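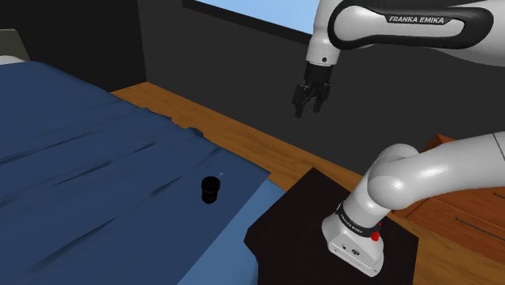
Carkville Parks and Gardens Club – Talks Group

Search this site Enter keywords Go

Speaker notes: The lakeside gardens at Mengal

Start while people are still sitting down. Kettle goes on at the halfway point, so keep an eye on the clock.

Opening. Ask who has been to Mengal. Most hands will go up for the old town and the market, and very few for the gardens, so that's our way in! Say the name slowly for anyone new (MEN-gal, hard g). The town has been planting its shoreline for longer than it has had a proper road, and you can walk from one end of the lakeside to the other with something in bloom beside you nearly all the way.

The four gardens. Don't rush this, people like to write the names down.

Upper Terrace first. It's the oldest, steep steps, lemon trees in big pots, and a view straight down to the ferry landing. Mention the handrail on the left side going up.

Then the Fern Walk, tucked in behind the old boathouses. Cool even at two in the afternoon. I went in for ten minutes and stayed until they were locking the gate.

Bemitz Garden is next, named for the village that used to stand there before the lake was raised. The village well is still in the middle of the rose beds, with a grate over it. Children love dropping leaves through. Pause for the story about the wedding party and the goat if the room is lively. Skip it if not.

And then the new one, Planamach Park, on the north shore. This is the part I'm most excited about, so slow down and enjoy it.

Planamach. It was a gravel yard. Trucks, puddles, a chain fence – and the best sunset on the lake, with no place to sit and watch it. The town cleared the yard and laid a path along the water, 900 yards end to end and flat the whole way, good for strollers and wheelchairs. They put in 3,772 shrubs and young trees, mostly native kinds that can stand wind off the lake. There are 35 benches, and every single one faces the water.

The planting is still young, so tell people to expect some bare ground between the shrubs. The grasses have filled in faster than anything else and they're wonderful when the breeze gets up. My favorite spot is past the second footbridge, where the path dips and the reeds come up to shoulder height. Moorhens everywhere! Bring bread for yourself and leave the birds to the weeds.

Ask for questions here, before the break. Somebody will ask about parking. Answer: the lot at the east gate holds about 200 cars and it fills by late morning in the warm months. The lake bus stops right outside and is easier.

After the break. Getting there and when to go.

September is my pick. The summer crowds have thinned out, the roses at Bemitz are having their second go, and the light is soft from four o'clock on. Spring is lovely too but the Fern Walk can be closed for drainage work, and it's a shame to miss it.

Two gardens in a day is comfortable. All four can be done if you start at the Upper Terrace when it opens and take the little ferry across after lunch. Check the last boat back – it's earlier than you'd think, and the walk around is long.

Shoes: flat, with some grip. The terrace steps are polished from use. Hat and water for Planamach, where the trees are still too small to give much shade.

Food. The tea stand by the ferry landing does a hot cheese bread that is worth the line. There's a kiosk at Planamach as well, cold drinks and ice cream only.

Close with the club outing. Sign-up sheet is on the table by the door, names and a phone number please, and tick the box if you need a seat near the front of the bus. Hand around the leaf samples now and not before, or they'll be passing them along through the whole talk. Spare maps are in the blue folder.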